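Fallport library to lend tools and craft kits by curbside pickup

May 14, 2020

The Fallport Public Library will start lending household tools and craft kits through its side door on Monday, two months after the building closed to the public.

Cardholders will be able to reserve items by phone or through the library's website and collect them at the Ghoneim Street entrance. Pickup hours are 10 a.m. to 2 p.m., Monday through Friday. Books, audiobooks and DVDs have been available the same way since late April.

The tool collection was supposed to open inside the building this spring, in the former periodicals room on the ground floor. Shelves had been ordered and a desk had been moved down from the second floor when the library closed in March. Library director Consuelo Cortés said she had planned to hold the whole thing back until the doors reopened, but changed her mind after the phones stayed busy through April.

"People are at home and they are fixing things," Cortés said. "We had calls every day asking if the drills were ready. They were sitting in boxes, so it made sense to get them out."

The first list has hand tools, cordless drills, a tile cutter, two sewing machines, a carpet stretcher, garden tools and a set of pipe wrenches. Craft kits cover knitting, block printing and basic bookbinding. The full list is posted on the library's website and will be read over the phone to anyone who asks.

Loans run for 10 days. A borrower may have 2 tools and one kit out at a time, and items can be renewed once if no one else has a hold on them. There is no charge for borrowing. Fines for late returns, which were dropped for books in March, will not apply to tools either while the building is closed.

Returned items will be set aside for 4 days before they are cleaned and lent again. Borrowers are asked not to clean power tools themselves with bleach or sprays – a damp cloth on the handle is fine. Batteries should come back in the case they went out in.

Tools may not be left in the book drop. They have to be handed in at the side door during pickup hours, and staff will check them in from a table just inside. Anyone who can't get there during those hours can call to set up a later time on Wednesdays.

Borrowers must be 18 or older and must sign a one-page form the first time they take out a tool. The form can be printed at home or filled out at the door. Craft kits can go out on a junior card with a parent's permission.

The service is open to residents of Fallport and Billport, which have shared a library card since the Billport branch closed. Residents of Dustlow can use it too, as long as they hold a card issued before the start of this year. Cortés said the library is talking with Dustlow about new cards but that nothing has been settled. A proposal is expected to go before the Dustlow town board in October.

Demand for curbside pickup has been higher than the library expected. Staff handed out 1,179 items in the first two weeks, most of them children's books and large-print novels. The wait for a pickup slot was three days at one point and is now down to next-day for orders placed before noon.

To keep up, the library added a second phone line and moved one of its school outreach staff to the pickup desk. It has also stopped taking requests for items from other library systems, since the regional delivery van is not running. Those requests have been kept on file and will be filled in the order they came in once deliveries start again.

Donations of used tools are not being accepted for now. Cortés said there is no room to store them and no easy way to test them. People with tools to give away are asked to hold on to them and call in the fall. Book donations are also on hold, and she asked that boxes not be left on the front steps – several were ruined by rain last week.

Some other services have changed as well. Story time is now online on Tuesday and Saturday mornings. The tax forms that were kept in the lobby have been moved to a rack outside the side door. The wireless signal has been left on around the clock and reaches most of the parking lot, and no password is needed. Printing is available by email, up to 10 pages a day for each card, with pages picked up at the door in an envelope.

The summer reading program will go ahead, though without the usual kickoff party on the lawn. Reading logs will be tucked into every children's order starting the first week of June, and prizes will be mailed. Older children and teens can log their reading online.

No date has been set for reopening the building. When it does reopen, the number of people inside will be limited at first, and the computers will be spaced farther apart. The periodicals room will then become the permanent home of the tool collection, with newspapers and magazines moving upstairs next to the local history shelves. The meeting rooms will stay closed through the summer, and groups that had them booked will be contacted by phone.

Holds on tools and kits can be placed starting Friday at 9 a.m. The first pickups will be on Monday. Callers who get a busy signal are asked to try again in the afternoon, when the lines are usually quieter.
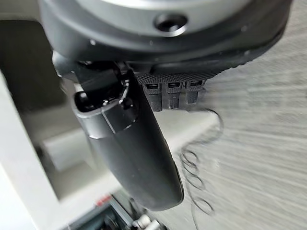
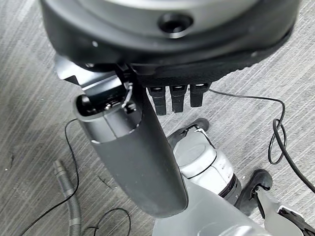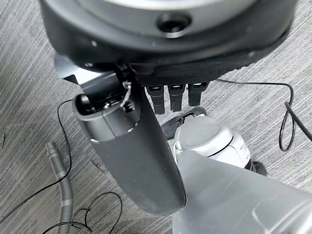

Equipment seen up close, with a round recessed hole in the dark housing.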